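4.2 What a reported success rate leaves out 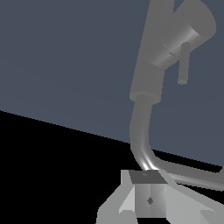
Figure 3. Simulated faucet task, rendered view with the gripper at bottom center. The lever handle hangs to the right of the column.

Soltani and Shojaei recommend that any manipulation benchmark report a single success rate per task, averaged over at least 400 episodes. We followed this rule and are not convinced by it. The faucet task (Figure 3) shows why. Our policy passed 349 of 400 episodes under the Groltness scoring script, and on that number alone the task would be listed as close to solved. The script checks only the final angle of the lever. It has no opinion on how the lever got there.

When Kasten and Marti went back through the logs by hand, they marked 107 of the passing episodes as ones they would not accept on hardware. Most involved contact with the column before the handle moved. A real fixture might shrug this off, or it might not – the draft guideline does not say, and the simulator has no model of damage to consult.

Appearance is a separate worry. The faucet is rendered in flat gray with soft shading, and the floor is a uniform black. Akbari's checklist asks authors to state that "visual conditions are representative" but never says of what. We left that box blank.

Raising the episode count to 2,000, as the February revision suggests, would narrow the error bars around a quantity we already distrust. We would prefer that contact force limits be fixed before testing and that failures against them be reported in the same table – even where this makes the headline figure worse, as it does for us.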